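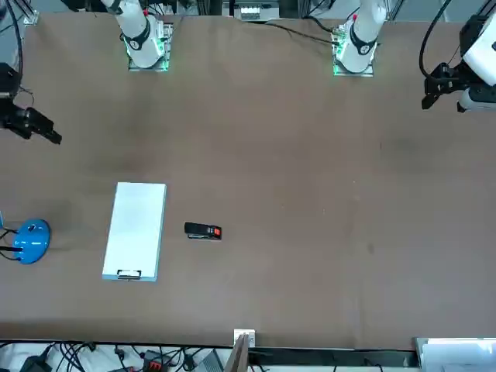
3.2 Bench and arm mounting

The rig was assembled in a shared workshop in Grirnbridge, on a bench that other members also use for wiring and small repairs. We bought both arms used and built the rest from stock parts. The two arm bases are bolted to square plates along one long side of the tabletop, with the indicator lights left exposed so that power to each arm can be checked from anywhere in the room. The clipboard and the black stapler with the red tab are two of the 20 objects in our office set. Each was chosen because it lies low on the surface, which leaves little height for a finger to get under. The controller software is a fork of Zikari, changed only in the gripper timing.

Each trial starts from a rest pose. The operator picks an object from the set, places it by hand, and enters its name in the log before either arm is enabled. Speed was limited to a setting at which a person could step back in time, as the workshop has no room for a cage.
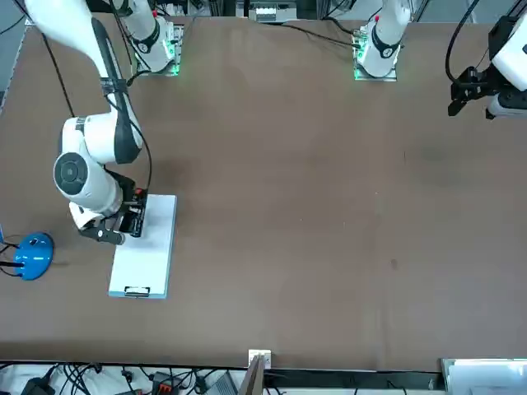 Flat objects needed a slower approach than the others. We lowered the gripper in two stages, the first at normal speed and the second at a reduced speed, and stopped the motion when motor current rose above a fixed threshold. The threshold was set by hand in September and kept for all later trials. Following the Ásgeirsdóttir procedure, we repeated the zero position check after every 9 trials.

Figure 4. Bench during trials with the clipboard, from three views.

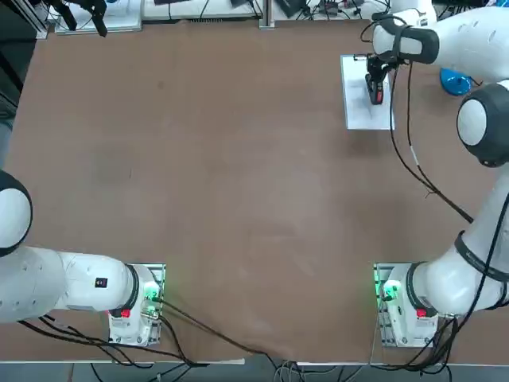 In total we logged 408 trials with the office set. Trials stopped by the operator were kept in the log and marked as such. Cable routing took more work than we had planned. Our first layout used Zondent clips on the upper links, but these limited wrist rotation, so we removed them and left slack at the wrist.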